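Why Does Metal Feel Colder Than Wood?

Hi, Leena Miettinen again! Last week a reader from Flirndale asked me why a metal spoon feels so chilly when the wooden one from the same drawer doesn't. I love this question, and I got it wrong for years (I thought metal just liked being cold!).

Try it first. Leave a metal spoon and a wooden spoon on the kitchen table overnight. In the morning, touch both. Brrr for the metal one, right? But if you put a thermometer on them, they would match. Let's say 70 degrees, same as the room.

So what's going on? Your skin is warmer than the room, and heat always moves from warm things to cooler things. When you touch metal, the heat from your fingers zips away into it really fast. Wood is slow at this, so your fingers stay cozy. Your skin notices how quickly it is losing heat, and your brain says "cold!"

Scientists call a fast heat mover a conductor. A slow one is an insulator. That's why lots of pans have wooden or plastic handles, and why I wear two pairs of wool socks in October.

Now go touch things around your house (not the stove!) and guess which are conductors. Write and tell me what you find!

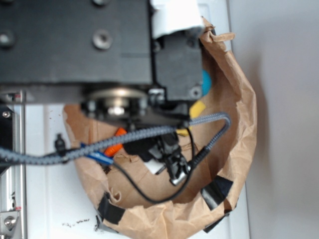

Shiny metal: a round silver disc catching the light.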